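Nurnier Bin Kit for Floor-Mounted Arms

Workshop pack, second version
Sold by Brerby Workshop Supply
Part number: NB-172
Availability: in stock, ships flat in one carton

The Nurnier Bin Kit is a set of brackets, hose ties and layout tape for people setting up a used industrial arm over a picking bin, at home or in a shared shop. It does not include the arm, the controller, the gripper or the bin. Most buyers already have those and are missing the small parts that hold everything still.

The kit was put together by Olumide Tamuno, who builds out of the Tronden shared workshop. He wanted a bin he could take away at the end of an evening and put back in the same spot the next time, without drilling into the benches. The parts list has stayed close to what he used there. The main change in the second version is a longer hose bracket, which customers asked for.

What is in the carton

Hose bracket, wrist end, with screws: 1
Hose bracket, upper arm end, with screws: 1
Reusable ties, long: one bag
Reusable ties, short: one bag
Rubber clamp pads: one strip, cut to length
Low-tack layout tape: 2 rolls
Drilling template, paper
Printed setup sheet

What you need to supply

A metal or heavy plastic bin with a straight rim. A rim that rolls outward will not seat well in a bar clamp.
At least one bar clamp. Two are better if your bin is long.
Work surfaces level with each other on the sides where the bin rests. Shim them if they are not.
A hex key set and a small level.
A working emergency stop within reach of anyone near the arm. Please do not start without one.

Fit

The brackets fit hose and cable bundles up to 82 mm across. Measure the whole bundle after it is tied, including any air lines you plan to add. If yours is thicker, split it into two runs or order the Yilma wide bracket, sold separately. The wide bracket uses the same hole pattern, so the paper template still works.

The kit has no electrical parts and does not connect to the controller. It makes no difference which software you run.

Setup

Allow an evening for the first setup. After that, putting the bin back takes a few minutes.

1. Power down and lock out the arm. Leave it off through step 5.

2. Set the bin in place and push it against the work surface. Check the floor of the bin with the level in both directions. A scratched or flaking liner is fine for picking soft goods and small household items, but sand down any raised edges on metal seams.

3. Clamp the rim. Put a pad on each jaw first. Keep the handle on the outside and upright, where it can be reached without leaning over the bin. The clamp has to be entered in your no-go zone, handle included.

4. Mark the bench. Run tape in a T or an L at the points you want to come back to. Press it down with a thumbnail and trim the ends square. Replace it when the corners start to lift.

5. Dress the hose. Tie the cables to the hose before you put either one in the bracket. Leave a loop at the wrist big enough for the full turn of the joint, then move the wrist through its range at the slowest speed with the lockout removed and one person on the stop. The loop should never pull tight or drag on the rim. 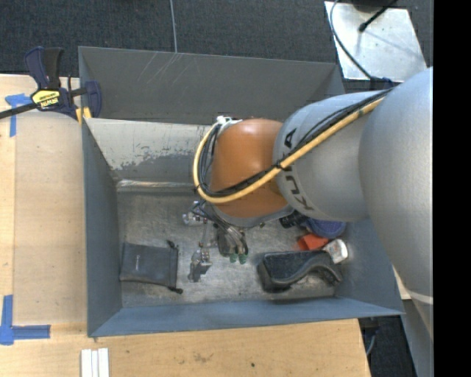
6. Teach the bin corners. Bring the gripper down over each inside corner and save the position a hand's width above the floor. Do this with the bin empty.

7. Load a few objects and run slow. Mix the shapes. A drawstring pouch, a cup and something with a curved edge will show you more than a bin full of identical blocks. Keep items away from the walls until you trust the approach angle.

8. Check the clamp and the ties again after the first hour.

Care

Wipe the pads with a damp cloth. Do not use solvent on the ties. In the Tronden shop the original ties went through 3,474 picks before the first one was changed, and that one had been rubbing on a bolt head.

Questions and returns

Sulastri Ong answers kit questions by email and can look over a sketch of your layout before you order. Include the bundle diameter, the rim thickness and the height of your benches. Unopened kits can be returned within the month. Opened kits can be returned if the brackets have not been drilled. Orders placed on a Sunday go out the next working day.

Also ordered with this kit

Yilma wide bracket
Nurnier pad strip, refill
Low-tack layout tape, single roll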